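# My Two Nights in the Sleep Lab

I've been a lousy sleeper since college, so when a friend forwarded me a flyer from the Korley sleep lab asking for people who wake up at 3 a.m. and stay there, I signed up before I'd finished my coffee. Paid to lie in bed! I cleared my calendar.

The study was after something pretty specific. The researchers wanted to know if memories settle in differently when your deep sleep keeps getting broken up, and they had 204 of us lined up to find out. In the evening you learn a list of 70 word pairs (mine included "candle" and "goat," which I'll take to my grave), then you get wired up, sleep for 2 nights, and get tested each morning.

Wired up is the part my family likes to hear about. A technician named Jahangir Patwary spent most of an hour gluing little metal discs to my scalp, and he was so calm about it that I nearly dropped off in the chair. The glue smells like a nail salon. You find bits of it for days afterward, usually in a meeting.

The first night went badly, as he'd warned me it might. Sleep people even have a name for this, the first-night effect, and one idea is that part of the brain stays a little more alert in a strange place. I believed it. I heard every cart in the hallway and an ice machine two floors down (fine, maybe one floor).

Night two I slept, or thought I did. When I got to look at my chart the next morning, there were 20 little wake-ups on it, and I remembered exactly one. That stunned me. I'd gone in thinking my trouble was the long stretch before dawn, and meanwhile my brain had been popping up like toast all night long without telling me.

Did it hurt my memory? I can't say. One person's score doesn't mean much, and the results won't be out until April at the earliest. I did worse on the word pairs after the bad night, but I was also starving and annoyed.

What I did take home was a paper diary and the advice to get up at the same time every morning, weekends included. I've kept it up for a month. I still wake at three, only now I roll over and think about the goat, and most nights that does it.
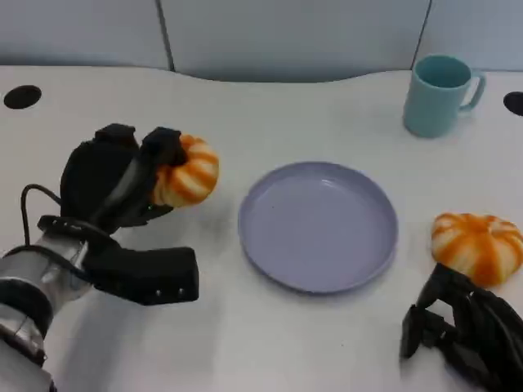

Katona wrote in after reading a draft that the same-time-every-morning rule was the only thing that ever helped her too, but that it took closer to a whole winter, and that I should quit looking at the clock when I wake up.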